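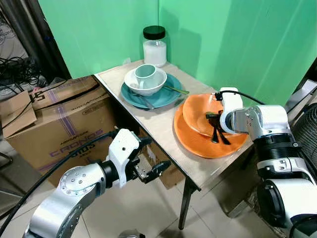 4장. 테이블 놓기, 그릇 올리기, 치우기

이 장은 Grunon 생활도구 세트 설치 안내서의 일부. 상자 개봉과 구성품 확인은 2장. 안 읽었으면 먼저 읽고 올 것. 다리 조립도 2장에 있음.

대상: Clustlow 작은 테이블, Clustlow 긴 테이블(흰색), Azevedo 식기 묶음. 세 가지를 따로 산 경우에도 순서는 같다.

급한 사람은 4.2와 4.5만 봐도 됨. 나머지는 나중에라도 꼭.

4.1 시작 전에

준비할 것
- 마른 행주, 젖은 행주 각각
- 수평계 (휴대폰 앱도 가능)
- 펠트 패드. 작은 봉투에 들어 있음. 봉투가 안 보이면 상판 포장재 안쪽 확인
- 그릇 담아 둘 빈 상자
- 육각렌치. 동봉품 사용. 집에 있는 것도 크기 맞으면 괜찮음

긴 테이블 상판은 길이 1,819mm, 폭 790mm. 문 폭부터 재고 옮길 것. 세워서 들어가는 집이 대부분인데 복도가 꺾이면 얘기가 다르다. 돌릴 자리가 안 나오면 다리를 빼고 상판만 먼저 넣는다.

주의: 상판을 바닥에 끌지 말 것. 모서리부터 까진다. 까진 모서리는 교환 대상 아님.

주의: 긴 테이블은 반드시 두 사람이 든다. 혼자 들다가 다리가 휘었다는 접수가 제일 많음.

4.2 자리 잡기

1. 놓을 바닥을 먼저 쓸고 닦는다. 모래 한 알이 펠트에 박히면 그다음부터는 바닥이 긁힘.

2. 작은 테이블은 구석이 편하다. 뒤쪽과 한쪽 옆이 막힌 자리면 그릇이 뒤로 밀려 떨어질 일이 줄어든다. 칸막이나 가림판에 붙일 때는 손가락 하나 들어갈 틈을 남긴다.

3. 긴 테이블은 벽에 붙이지 않아도 된다. 사람이 뒤로 돌아다닐 계획이면 의자 뺀 폭까지 생각해서 비울 것. 일단 놓고 한번 돌아 보는 게 빠름.

4. 다리 끝을 바닥에 맞춘다. 타일 바닥은 줄눈이 문제다. 다리 끝이 줄눈에 걸리면 앉을 때마다 흔들린다. 조금씩 밀어서 타일 면 위에 올릴 것. 도저히 안 되면 펠트를 덧댄다.

5. 손바닥으로 네 모서리를 차례로 누른다. 딸깍거리면 그쪽 다리 나사를 다시 조인다. 조이는 순서는 대각선.

6. 수평계를 상판 가운데에 올린다. 기포가 선 안에 들어오면 끝. 살짝 벗어나는 정도는 식기 올리는 데 지장 없음. 국물 있는 그릇을 자주 쓰면 제대로 맞추는 걸 권함.

참고: 흰 상판은 밑을 한 번 들여다볼 것. 검은 금속 다리와 거기 붙은 짧은 가로대가 만나는 자리, 여기가 헐거우면 위에서 아무리 조여도 소용없다. 손으로 잡고 흔들어 보고 유격이 있으면 가로대 쪽부터.

참고: 나사는 한 번에 끝까지 조이지 않는다. 전부 반쯤 걸어 놓고, 테이블을 똑바로 세우고, 그다음에 마저 조인다. 이 순서 안 지켜서 다시 푸는 분 많음.

4.3 주변 물건 정리

테이블만 놓고 끝내면 며칠 안에 위가 짐으로 찬다. 옆 물건 자리도 같이 정할 것.

1. 포장 상자는 당장 버리지 말고 접어 둔다. 교환할 때 필요. 열려 있는 덮개는 테이프로 눌러 둘 것. 지나가다 팔에 걸린다. 작은 테이블 뒤에 세워 두는 건 괜찮은데 상판보다 높으면 쓰러질 때 그릇을 친다.

2. 전선은 선반 한 곳에 모은다. 뭉쳐서 던져 두면 나중에 하나 뽑을 때 전부 딸려 나옴. 벨크로 끈으로 한 줄씩. 귀찮으면 굵은 것과 가는 것만이라도 나눌 것.

3. 선풍기. 받침이 넓은 스탠드형은 테이블 다리에서 떨어뜨려 바닥에 바로 놓는다. 러그 위에 걸쳐 놓지 말 것. 머리 방향은 상판을 비켜서. 종이 냅킨, 빈 비닐, 가벼운 컵 다 날아감.

4. 선풍기를 벽 쪽에 놓을 때는 망 뒤가 막히지 않게. 벽에 딱 붙이면 바람이 약해지고 소리가 커진다.

5. 선풍기가 여러 대면 망끼리 닿지 않게 벌린다. 닿은 채로 켜면 덜덜거리는데 고장으로 착각하기 쉬움. 접수 전에 이것부터 확인해 주세요.

6. 높이 조절 손잡이는 세운 뒤에 한 번 더 잠근다. 손잡이가 헐거우면 머리가 슬슬 내려온다.

7. 소파 위 물건. 식기 포장 풀면서 비닐봉지며 천이며 다 소파로 던지게 되는데, 그대로 두면 작은 부품이 그 밑으로 섞여 들어간다. 육각렌치 잃어버렸다는 문의의 절반이 소파 틈이었음. 상자 하나 갖다 놓고 일단 거기 담을 것.

주의: 전원선이 사람 다니는 길을 가로지르면 안 됨. 꼭 가로질러야 하면 바닥에 테이프로 전체 길이를 붙인다. 군데군데 붙인 건 발끝에 걸린다.
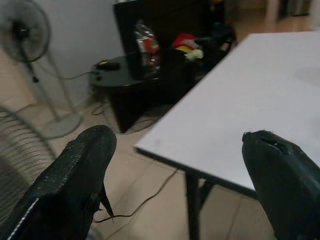

4.4 식기 꺼내기

Azevedo 묶음은 색이 섞여 온다. 접시, 그릇, 머그, 수저류. 색 조합은 묶음마다 다르고 지정은 안 됨. 부품 번호 899가 찍힌 종이가 들어 있으면 정상 출고품. 없으면 4.8의 연락 방법 참고.

1. 상자를 바닥에 놓고 연다. 테이블 위에서 열지 말 것. 상자 바닥의 철심이 상판을 긁는다.

2. 완충재는 위에서부터 걷어낸다. 옆을 찢어서 꺼내면 머그 손잡이가 걸린다.

3. 하나씩 꺼내 손가락으로 테두리를 한 바퀴 훑는다. 까끌하면 따로 빼 둔다. 눈으로는 잘 안 보이는 이 빠짐이 있음.

4. 전부 씻는다. 미지근한 물, 부드러운 스펀지. 철수세미 금지. 금색 수저는 특히. 한 번 긁힌 금색은 안 돌아온다.

5. 물기를 닦고 나서 상판에 올린다. 젖은 채로 올리면 작은 테이블 나뭇결 상판에 둥근 자국이 남는다. 금방 닦으면 지워지고, 하룻밤 지나면 잘 안 지워짐.

참고: 스티커는 뜨거운 물에 잠깐 담갔다가 떼면 된다. 손톱으로 긁다가 끈끈이가 남으면 식용유를 조금 묻혀 문지르고 다시 씻는다.

4.5 작은 테이블에 쌓아 두기

작은 테이블은 좁다. 다 펼쳐 놓으면 자리가 없으니 쌓는 순서를 정해 둔다. 큰 것 밑, 작은 것 위. 당연한 얘긴데 급하면 꼭 거꾸로 됨.

1. 뚜껑 있는 유리병은 제일 안쪽. 소금이든 설탕이든 흰 알갱이가 든 병은 겉만 봐서는 구별이 안 되니 이름표를 붙인다. 뚜껑은 끝까지 돌려 닫을 것.

2. 병 앞에 접시. 접시 위에 그릇, 그릇 안에 머그. 청록색 접시에 흰 그릇, 그 안에 연한 민트색 머그까지 들어가면 한 더미로 딱 좋다. 머그는 그릇 안에서 조금 기울어지는데 괜찮음. 억지로 세우려고 누르지 말 것.

3. 머그 손잡이는 사람이 지나는 쪽 반대로 돌린다. 소매에 걸리면 더미째 넘어간다.

4. 숟가락은 접시 가장자리에. 그릇 밑에 자루가 살짝 물리는 건 상관없는데 깊이 끼우면 그릇이 들썩인다. 들썩이면 빼서 다시.

5. 주황색 접시는 따로 한 더미. 큰 접시 위에 작은 접시. 가운데를 정확히 안 맞춰도 된다. 뒤로 조금 밀려 있어도 안 미끄러지면 통과.

6. 어두운색 포크, 나이프 종류는 작은 접시 위에 걸쳐 놓는다. 끝이 아래 접시 쪽으로 처지는 건 괜찮고, 테이블 밖으로 나가는 건 안 됨. 나이프는 날을 안쪽으로.

7. 더미 사이에 손 하나 들어갈 틈. 붙여 놓으면 한쪽을 들 때 옆 더미가 같이 움직인다.

주의: 더미를 통째로 들지 말 것. 위에서부터 하나씩. 수저 먼저, 그다음 머그, 그릇, 접시.

주의: 유리병은 앞쪽 모서리 금지. 아이 있는 집은 아예 선반 위로 올린다.

잘 안 될 때
- 위 접시가 돈다: 사이에 물기가 남은 것. 닦는다.
- 그릇이 삐딱하다: 밑에 숟가락이 너무 깊이 들어감. 뺀다.
- 머그가 안 들어간다: 손잡이 방향을 바꿔 본다. 그래도 안 되면 그릇이 작은 것. 다른 그릇에.
- 접시끼리 붙어서 안 떨어진다: 옆으로 살살 돌린다. 칼끝 넣어서 벌리지 말 것.

4.6 긴 테이블로 옮기기

식사나 차 마실 때는 흰 테이블 쪽으로 옮긴다. 한꺼번에 다 나르지 말고 쓸 것만.

1. 상판을 마른 행주로 한 번 훔친다. 흰색이라 부스러기가 바로 보인다. 가장자리 테두리에 낀 것도 같이.

2. 머그부터. 가운데쯤에 세우고 손잡이를 쓸 사람 쪽으로 돌린다. 왼손잡이면 조금 왼쪽으로. 모서리에서 손 한 뼘은 들어오게.

3. 회색 머그는 안쪽이 겉보다 진하다. 원래 그렇다. 때 아님. 이걸로 문의 많이 옴.

4. 숟가락은 머그 다음. 머그 안에 꽂아서 나르면 편해 보이는데 넘어질 때 같이 간다. 자루 쪽을 잡고 따로 나를 것. 입 닿는 오목한 부분은 손 안 대고.

5. 금색 숟가락은 상판에 바로 놓아도 되고 받침을 써도 된다. 식초나 레몬 묻은 채로 오래 두지만 않으면 됨.

6. 접시, 그릇은 맨 나중. 뜨거운 그릇은 받침 필수. 흰 상판은 열 자국이 누렇게 남고 그건 보증이 안 된다.

7. 다 놓았으면 한 발 물러서서 모서리 쪽에 걸친 게 없는지 본다. 있으면 안으로 민다.

참고: 혼자 쓸 때는 머그 하나, 숟가락 하나만 옮기고 나머지는 작은 테이블에 그대로 두는 게 치우기 쉽다. 매번 다 꺼내는 집은 결국 안 치우게 됨.

4.7 치우기

순서는 놓을 때 반대.

1. 남은 음식과 물을 먼저 비운다.
2. 수저를 모은다. 금색은 다른 수저와 부딪히지 않게 따로.
3. 그릇, 접시를 씻고 닦는다. 건조대에 둘 거면 세워서.
4. 머그는 엎어 말려도 되는데 행주 위에. 맨 상판 위에 엎으면 테두리 자국이 생긴다.
5. 마른 것부터 4.5 순서로 다시 쌓는다.
6. 흰 상판은 젖은 행주, 마른 행주 순으로. 세제는 묽게 타서 쓰고 꼭 닦아낼 것. 연마제 든 세제는 쓰지 마세여.
7. 바닥에 떨어진 부스러기. 타일 줄눈에 낀 건 마른 솔이 빠르다. 물부터 부으면 더 낀다.

일주일에 한 번, 수요일이든 언제든 날을 정해서 다리 나사를 손으로 만져 본다. 처음 한 달만 하면 됨. 그 뒤로는 흔들릴 때만.
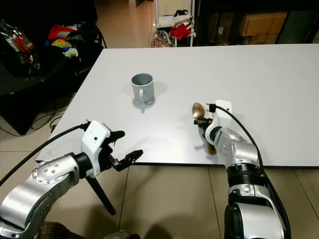 Drarneo, 4월

이번 판에서 바뀐 내용. 급하게 넣은 거라 다른 장과 말투가 안 맞는 데가 있을 수 있음.

- 4.5의 2번, 예전 판에는 머그를 그릇 옆에 두라고 되어 있었음. 자리가 안 나온다는 의견이 많아 그릇 안으로 바꿈.
- 4.6의 3번 추가. 머그 안쪽 색 문의 때문.
- 4.3에 선풍기 항목 늘림. 여름 전에 꼭 넣어 달라는 요청.
- 긴 상판 치수 표기를 mm로 통일. 이전 판의 cm 표기는 무시할 것.
- 금색 수저 식기세척기 사용 여부: 안 됨. 이전 판에 된다고 쓴 부분은 잘못. 이미 돌린 분은 색이 그대로면 계속 써도 되고, 벗겨졌으면 4.8로.

4.8 연락과 교환

교환되는 것
- 받은 상태에서 이 빠진 접시, 그릇, 머그
- 나사 구멍이 안 맞는 다리, 가로대
- 뚜껑이 안 돌아가는 유리병

교환 안 되는 것
- 끌어서 까진 상판 모서리
- 열 자국, 물 자국
- 철수세미로 긁힌 수저

1. 문제가 있는 물건을 밝은 데 놓고 사진을 찍는다. 전체 한 장, 문제 부분 가까이 한 장.
2. 899 종이를 찾아 같이 찍는다. 못 찾으면 구입처 이름만 적어도 된다.
3. 구입처 게시판의 교환란에 올린다. 전화는 오전에만 받음. 점심 지나면 거의 연결 안 되니 글로 남기는 게 낫다.
4. 답이 올 때까지 포장 상자를 버리지 말 것. 접어 둔 그 상자.
5. 보낼 때는 접시 사이에 종이를 끼운다. 그릇 안에 머그 넣은 채로 포장하지 말 것. 집에서 쌓는 법이랑 보내는 법은 다르다.

나사나 펠트만 모자란 경우는 교환 접수 말고 부품 요청으로. 우편으로 그냥 보내 드림. 어느 테이블 것인지만 적어 주세요. 작은 테이블 나사와 긴 테이블 나사는 길이가 다르다. 섞어 쓰면 상판을 뚫고 올라올 수 있으니 남는다고 아무거나 끼우지 말것.

안내서 내용이 틀렸거나 빠진 게 있으면 편집 담당 Marcela Paulík 앞으로. 장 번호, 항목 번호를 같이 적으면 다음 판에 반영이 빠름.

의자 조립은 5장.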